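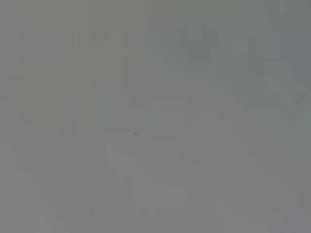

Grey, paler grey, and one small dark speck.

Right, quick one, I've got to be out of the door by two and there's still a roller sitting in the tray.

The back room. Again. I know I said in October it would be done by Christmas and then it was Christmas and it wasn't. Bed still in the hall on its side, everyone squeezing past it, Wagner with a bruise on his hip in the exact shape of the bed leg. So this week I took three days off and got on with it.

Emptying first. Took longer than the painting, no surprise. Everything out onto the landing — the bookcase, the folding desk, the two lamps that don't work but which I am apparently keeping, the box marked KITCHEN that has never once been in a kitchen. Inside the box: a cake stand, phone chargers, somebody's wedding invitation (theirs, not mine, and they've since moved to Plosteddale and got a dog). Cake stand kept. Chargers in a bag for the tip. Invitation kept, I don't know why.

Then the walls. Filler in the holes where the shelf used to be. Filler in the hole where the shelf was going to be before I measured properly. Left it overnight, sanded it in the morning, hoovered, wiped down with a damp cloth, hoovered again as the wiping had just moved the dust onto the skirting. If you are doing this, take the curtain pole down. I didn't and spent an hour picking at it with a fingernail.

And then the colour. Long story. Tainá lent me her paint cards from when they did their stairs and I had them Blu-tacked up for weeks. Anything with green in it looked like a hospital by teatime. The blue ones were fine in the morning and miserable after. Fatima came round, stood there with her coat on, said "grey, obviously" and went home again. So, grey. A middling one, bit soft, doesn't shout. I thought it would be gloomy and it's not gloomy. The room faces the wrong way and gets no sun after eleven and it was always going to be a bit dim, so it may as well be dim on purpose.

Two coats. I'd hoped for one. The tin says one. Second coat went on this morning and the window's open and it is freezing in there, I'm typing this in the hall in my coat leaning on the bed.

Things I'd do differently, in no order:

Buy the bigger tray. The small one tips.

Do the edges by daylight. I did the ceiling edge at nine at night with a lamp on a chair and it wanders about like a coastline.

Wear the old jumper, not the one that is going to be the old jumper.

Don't let paint dry on the brush because Raíssa has rung about the school thing. Ring her back. She doesn't mind. The brush minds.

Cost, as my sister always asks: 192 all in, and that's with the good masking tape, which I'd buy again, and the dust sheets, which I wouldn't. They were so thin they stuck to my socks and came downstairs with me. Old bedsheets next time, I've got a cupboard full of the things.

What's going back in is the real question. Not all of it. The bookcase yes. The desk yes but under the window this time so I can see the street and get nothing done. Bed, finally, thank god. The lamps I've promised to look at properly, probably just fuses. Tarcísio says he'll have the exercise bike if he can work out how to get it in his car and I've told him I will personally hold the boot shut. There's a pile of magazines I haven't looked at since we moved in and I'm going to put them straight in the recycling without opening one, as the moment I open one I'm sat on the floor til dinner.

I want to leave one wall with nothing on it. Wagner wants a picture there. We've had the conversation twice and it'll be had again. My argument is that every other wall in the house has something hanging off it, coats mostly, and it would be nice to lie in bed and look at nothing for five mintues. His argument is that he's already bought the hooks.

Still to do: skirting, inside of the door, put the handle back on the door (important, shut myself in on Tuesday), find the other curtain hook, wash the roller before it goes solid like the last one.

Roller first. Then out. Will report back when the bed's in.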